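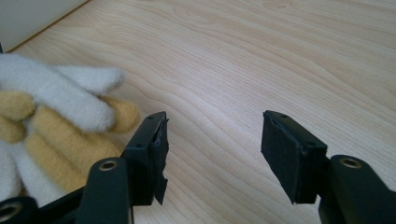 The hand-held gripper over the bench, with the yellow and white glove off to the left.

Your questions about the Utent hand-held gripper

I get a fair few emails about the Utent, so I've put the usual ones in one place. I'm Francine Gill, I look after orders and repairs, and if your question isn't in here just write to me (I do read them all, even the long ones!).

What do I get in the box?
The gripper itself with both fingers fitted, one spare set of foam pads, a small screwdriver, a charging lead and a printed card with the set-up steps. The camera mount comes fitted too, but the camera is extra. Lots of people already own one they like, so we stopped bundling it.

Is it a robot?
Not by itself, no. You hold it and squeeze, and it records what your hand is up to, so that you can teach an arm the same job later on. If you've got an arm already, have a look at our Koivisto adaptor, which lets you put the same fingers on the end of it.

How long do the pads last?
Ooh, this is the big one. The pads are foam, they're soft, and they do get chewed up. Rough edges and small cracks along the rim are fine and I wouldn't bother changing a pad for those. Once a strip starts hanging off near the bottom of the finger, I'd swap it before it gets caught in something. On our own bench a pair does almost 2000 grabs, but if you're picking up bricks all day you'll get nowhere near that.

Can I change them myself?
Yes, please do! Undo the two small screws, slide the finger off, peel away the old foam and press on the new. The old glue can be stubborn, so give it a rub with a bit of warm soapy water and let it dry properly. Don't overtighten the screws when you put it all back. They go into brass inserts and you can feel when they're home.

Will it pick up soft things?
It will, and gloves, socks and tea towels are what most people want to try first. Fluffy fabric is easier to grab by a fold than flat on, so come at it from the side and keep the fingers low to the table. Shiny, slippery cloth is harder work and I'd practise a bit before you record anything you want to keep.

Does it need a special table?
No. Any steady surface will do. Brock Cormier in our workshop prefers plain wood to anything glossy, as you get less glare in the recordings, and I've come round to his way of thinking.

I'm left-handed. Is that a problem?
I am too, and no. The two fingers mirror each other and the handle is the same on both sides.

Can I hire one first?
You can. Hire is 300 a month including postage both ways, and we'll knock the first month off if you decide to buy. The Stetolport workshop sends them out, and returns go back there as well, not to Stestirholm (that's only the office, and I end up carrying the parcels over).

When are the firmer pads coming?
March, if the samples behave. They'll fit the fingers you've already got. Send me an email if you'd like to go on the list.

Page last updated Jan 19, 2020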